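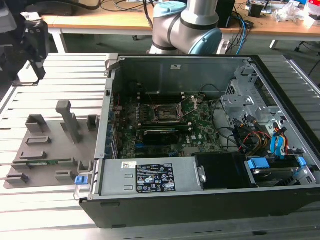
ケロドポート郷土音声資料会　デジタル化班

カテゴリ：メーリングリスト過去ログ ＞ 録音資料 ＞ カセット
最終更新：10月
コメント 7　シェア 24

件名：Re: カセットの聞き起こしと、ファイルの名前について
差出人：ピーテル・レコタ

デジタル化班の皆様

レコタです。ナレディさんのメールに返事をするのがおそくなりまして、申しわけありません。先週は月曜日から喉の調子が悪く、録音を聞くことはできましたが、長い文章を書く気持ちになりませんでした。今日は少し元気ですので、順番にお答えします。長くなりますから、急いでいる方は、三番目の「名前の付け方」だけを読んでください。

私の日本語に間違いがありましたら、いつものように直してくださって大丈夫です。前回「お聞き取り」と「お引き取り」を間違えたことは、もう二度としないと約束いたします。

はじめに、ナレディさんのメールを引用します。

> デジタル化班のみなさま
>
> ナレディ・ドラミニです。お疲れさまです。
> ブテレジ家からお預かりしたカセットの件で、三つご相談があります。
>
> 一つ目。ケースのラベルと中身が合っていないテープが何本もあります。
> 「漁の話・祖父」と書いてあるのに、かけてみるとA面は全部ラジオの歌番組、
> B面の途中からようやくおじいさんの声になる、というような具合です。
> 歌番組の部分も残すべきでしょうか。容量より、聞く時間のほうが心配です。
>
> 二つ目。聞き起こしの文字づかいです。アネル・ムテンブさんは
> 「えーと」「あのね」も全部書く、マシレラさんは全部取る、という状態で、
> 同じテープの前半と後半で別人が話しているように見えます。
> どちらかに決めませんか。
>
> 三つ目。ファイル名がばらばらです。「祖父1」「祖父１」「祖父-新」
> 「祖父-新（本当）」が同じ場所にありました。最後のものを作ったのは私です。
> すみません。
>
> それから、ムバリさんから、メリスの集会所での試聴会はいつごろになるかと
> 聞かれています。まだ決めていないと答えておきました。
>
> ナレディ

ありがとうございます。以下、私の考えです。決定ではありませんので、反対の意見をぜひお願いします。

一、ラベルと中身が違うテープについて

私は、歌番組の部分も全部残すことに賛成です。

理由の一つは、私自身の経験です。私の母の家にも古いカセットがありまして、二十年くらい前に、私はそれを「整理」いたしました。母の声が入っているところだけを新しいテープに写して、元のテープは捨てました。今になって、その母の声の後ろで小さく鳴っていたテレビの音や、電話が鳴って母が「ちょっと待って」と言って部屋を出ていく音を聞きたいと思います。しかし、私が切ってしまいましたから、もうありません。母が戻ってくるまでの長い沈黙も、当時の私には無駄なものに思われました。

歌番組についても同じ心配があります。たとえば「漁の話・祖父」のテープですが、B面で話が始まる前に、ラジオの天気予報が少し入っています。風の向きと波の高さを言っています。おじいさんはそのあとで「今日みたいな風の日はな」と言って話を始めますので、予報を切りますと、「今日みたいな」がどんな日か分からなくなります。私は三回聞いて、はじめてこのつながりに気がつきました。

ただし、ナレディさんが心配している、聞く時間の問題は本当です。そこで、次のように分けることを提案いたします。

デジタルにする作業では、A面の最初からB面の最後まで、何も切らないで取り込みます。空白の部分もそのままです。聞き起こしの作業では、放送を録音した部分は文字にしないで、「ラジオ、歌番組」のような短いメモと、始まりと終わりの時刻だけを書きます。家の人が歌番組に合わせて歌っている場合や、途中で話しかけている場合は、その人の声だけを書き起こします。

放送の部分には権利の問題もありますから、試聴会で流すことはしません。保存することと人に聞かせることは別の仕事だと考えています。この点について詳しい方がいらっしゃいましたら、教えてください。私は法律の日本語がとても苦手です。

ラベルは、間違っていても直さないでください。間違ったラベルも、その家でだれかが書いた字です。「漁の話・祖父」の「漁」の字は、さんずいの点が一つ足りません。書いたのは、当時小学生だった下の娘さんだそうです。ラベルの文字はそのまま写して、本当の中身は別の欄に書く、という形がよいと思います。一覧表に「ラベルの表記」と「実際の内容」の二つの欄を作りました。

お預かりしたのは、全部で24本です。ムテンブさんの表では23本になっていましたが、ケースだけが同じで中が入れかわっていた二本を、一本と数えていらっしゃいました。今は直してあります。

二、聞き起こしの文字づかいについて

ここは、私にとって一番むずかしい問題です。日本語を母語としない者が意見を言ってよいかどうか、少し迷いました。けれども、外から来た者にだけ聞こえることもあるかもしれませんので、書きます。

私が日本語の勉強を始めたとき、教科書の会話には「えーと」がほとんどありませんでした。それで、はじめてこの土地に来て、市場で魚を買ったとき、店の方の言葉の半分くらいが教科書にない音で、とても困りました。「あのー、それね、うん、まあ、きのうのだけど」。私は「きのう」しか分かりませんでした。昨日の魚は買わないほうがよいという親切な意味だったことは、あとで隣の方に教えていただきました。

この「まあ」を取りますと、「それはきのうのだけど」になります。意味は同じです。しかし、親切な感じが少しなくなるように、私には思われます。

一方で、マシレラさんの意見もよく理解できます。全部書いた原稿は、ご家族が読むときに読みにくいです。以前、別の家のお孫さんに原稿をお渡ししましたら、「祖母はこんなにもたもた話す人ではありませんでした」と言われたことがあります。話しているときには気にならない「えーと」が、文字になりますと、とても重く見えるのですね。お孫さんは怒っていらっしゃったのではなくて、悲しそうでした。私もそのときのことを今でも時々思い出します。

それで、原稿を二種類作るのはどうでしょうか。

一つ目は保存用です。聞こえたとおりに書きます。「えーと」も、言い直しも、笑い声も、咳も書きます。方言は標準語に直しません。漢字に迷ったときは、ひらがなで書きます。

二つ目は読むための原稿です。保存用の原稿から作ります。テープから直接作らないでください。直接作りますと、どこを直したかが分からなくなります。こちらでは「えーと」を取ってかまいませんが、語尾は変えないようにお願いします。「〜だっぺな」を「〜でしょうね」にすることは、私は反対です。

作業が二倍になると思われるかもしれません。私は先月、同じテープで試してみました。保存用の原稿ができていれば、読むための原稿は午後のお茶の時間までに終わりました。お昼ごはんのあとに始めましたので、たいした時間ではありません。

聞き取れないところの書き方も、人によって違っています。「（不明）」「？？？」「……」「（聞こえない）」の四つがありました。私は「〔聞き取れず〕」を使いたいです。「不明」ですと、話した人の話が不明だったように読めますが、聞き取れなかったのは私たちの側の問題ですから。括弧は、亀の甲の形のものにしますと、話の中の普通の括弧と間違えません。この括弧の名前が「亀甲」だと知ったとき、私はとてもうれしくて、妻にも教えました。

聞き取れずと書く前に、少なくとも一度は別の人に聞いてもらってください。私には「かまどの火」と聞こえたところが、ムバリには「かもめの日」と聞こえて、最後にブテレジさんの奥様が「それは『鴨井の樋』です」と教えてくださいました。鴨井さんというお宅の雨どいの話でした。

三、名前の付け方

急いでいる方はここからお読みください。

ファイルの名前は、次の順番にしたいと思います。

　家の名前 ＿ テープの番号 ＿ 面 ＿ 種類

たとえば、次のようになります。

　buthelezi_03_A_oto
　buthelezi_03_A_hozon
　buthelezi_03_A_yomu

「oto」は音声、「hozon」は保存用の原稿、「yomu」は読むための原稿です。英語にするかどうか迷いましたが、皆さんが毎日見るものですから、ローマ字の日本語にしました。番号は必ず二けたにしてください。「3」と「03」がまざりますと、並べたときに順番が変わります。

数字とアルファベットは半角だけにしてください。ナレディさんが書いてくださった「祖父1」と「祖父１」は、人間の目にはほとんど同じですが、機械にとっては別の名前です。私も最初の年、全角の空白と半角の空白の違いが分からなくて、存在するはずの書類を一日中探しました。

名前の中に「新」「最新」「本当」「最終」を入れないでください。直したときは、最後に r2、r3 と付けてください。古いものは消さないで、「old」という箱に移してください。

日付は名前の中に入れません。録音した日は、ほとんどのテープで分かっていません。作業した日を入れますと、それが録音の日だと思う人が、将来きっと出てきます。録音の時期が推定できる場合は、一覧表の備考に、どうしてそう思うかという理由といっしょに書いてください。「歌番組で新曲と紹介されているから」のような短い理由で十分です。これも、歌番組を残したい理由の一つです。

今ある古い名前のファイルは、私が直します。皆さんは今週、名前の変更をしないでください。二人が同時に直しますと、たいへんなことになります。終わりましたら、このリストでお知らせいたします。

四、保存の場所について

ナレディさんの質問にはありませんでしたが、関係がありますので書きます。

現在、音声は資料室のパソコンと、外付けのディスク一台に入っています。ディスクはパソコンのすぐ横の引き出しにあります。もし水がもれたら、両方いっしょにだめになります。三年前の台風のときに、資料室の窓のところまで雨が入ったことを、皆さんも覚えていらっしゃると思います。あのときはムテンブさんが段ボールを廊下に出してくださって助かりました。

もう一台ディスクを買って、マヴァローラの分室に置くことを提案いたします。分室のかぎはマシレラさんがお持ちです。月に一度、だれかが持って行って交換します。電車の時間がありますので、私が行く日でしたら私がいたします。

それから、元のカセットは、作業が終わりましたらブテレジ家にお返しします。これは最初のお約束です。「デジタルになったので捨ててよい」とは、どうか決して言わないでください。カセットは、正しく置けばまだ何年も持ちます。お返しするときに、立てて置くこと、スピーカーや磁石の近くに置かないこと、日の当たる窓辺に置かないことを書いた紙を一枚入れます。紙の文章は私が下書きしましたが、敬語に自信がありませんので、アネル・マシレラさん、見ていただけないでしょうか。「お立てになって置いてください」は変でしょうか。

取り込みの時のことで、もう一つお願いがあります。テープをかける前に、一度最後まで早送りをして、それから巻き戻してください。長い間動かしていないテープは、巻きがかたくなっていることがあります。早送りの途中で高い音がしたり、止まりそうになったりしましたら、無理をしないで、私に連絡してください。リーダーテープのところで切れたものは直せますが、中ほどで伸びてしまったものは元に戻りません。

録音の大きさは、小さめでお願いします。あとから大きくすることはできますが、割れた音は直りません。ブテレジのおじいさんは、普段は小さい声ですが、魚の大きさの話になりますと急に声が大きくなります。02番のB面で一度音が割れていますので、そこは私が取り直します。

五、試聴会について

ムバリは私の娘ですので、家でも毎日聞かれています。

私の希望は、メリスの集会所で、冬になる前に一度行うことです。長い会はよくないと思います。前の会では、1000円の会費でお弁当まで付けまして、準備のほうが大きくなりすぎました。今回は会費なし、お茶だけ、でどうでしょうか。

流すものは、ご家族に先に聞いていただいて、よいと言われたところだけにします。これは当たり前のことのようですが、前の会で、私は一つ失敗をしました。お隣の家のけんかの話が入っている部分を、面白い話だと思って流しましたら、そのお隣のお嫁さんが会場の後ろの席にいらっしゃいました。笑ってくださいましたが、私はその夜、あまり眠れませんでした。半世紀前のけんかでも、名前が同じなら、その人の家の話なのですね。

候補として、私は次の部分が好きです。

・07番のA面、網を直しながら話しているところ。話が止まって、口に糸をくわえたまま「うん、うん」と返事をしています。

・11番のB面、おばあさんが「もう録ってるの、これ」と言うところ。短いですが、会場の方はきっと笑うと思います。

・16番のA面、船の名前を一つずつ言っていくところ。名前を知っている方が会場にいらっしゃれば、思い出したことを話していただけるかもしれません。紙と鉛筆を机に置いておきたいです。

流すときは、原稿をスクリーンに出さないほうがよいと私は思います。文字がありますと、みんな文字を読みます。耳の遠い方のために、読むための原稿を大きい字で印刷して、希望する方にお渡しします。この点は、前の会のあとのアンケートでも意見が分かれていましたので、皆さんのお考えを聞かせてください。

以上です。まとめますと、私からお願いしたいお返事は、次のことです。

保存用と読むための原稿を分けることに賛成かどうか。
〔聞き取れず〕でよいかどうか。
ディスクをもう一台買うことについて、反対の方がいらっしゃるかどうか。
試聴会に来られない曜日。

お返事はこのリスト全体にお願いいたします。私一人に送られますと、私の喉がまた悪くなったときに止まってしまいます。

ムテンブさんへ。お借りしているヘッドホンは、次に資料室へ行く日にお返しします。右側のスポンジが破れていましたので、勝手ですが新しいものに替えました。色が少し違います。すみません。

ピーテル・レコタ

追伸　18番のテープに、犬がずっと鳴いている部分があります。保存用の原稿では「〔犬の声〕」と一度だけ書いて、始まりと終わりの時刻を付ければよいと思います。ムバリは全部「わん」と書いていましたが、原稿が三ページになりましたので、こちらで直しました。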